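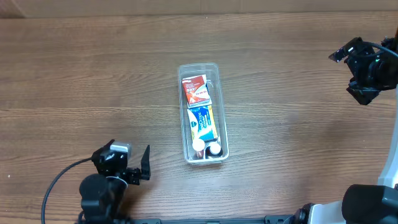 Teaching the arms to tidy a medicine tray

My turn for the bench update, so you're stuck with me (Lerato Magagula) this time! Kgomotso Ndlovu and I have moved on from the sorting cups and we're now teaching the pair to work with a clear organizer tray: two medicine boxes, two little bottles, everything in a column.

I drive both arms by remote, one hand on each controller, and every run gets saved so the model can learn from it. We're at 103 good runs so far. My first 12 went in the trash, mostly my fault – I kept rushing the left arm and letting the right one hang there like it was waiting for a bus.

The boxes are pretty friendly. You come in from the side, squeeze, lift, done. The bottles are the hard part when they're standing that close together, and I've got to slide one finger in without tipping the neighbor. Kgomotso is much better at it than I am (she says go slower, I say I AM going slower).

Next up is the same job with the tray turned sideways, which we're calling Zanier. If you'd like a go at the controllers, come find one of us and plan on staying long enough for 3 practice runs before we hit record.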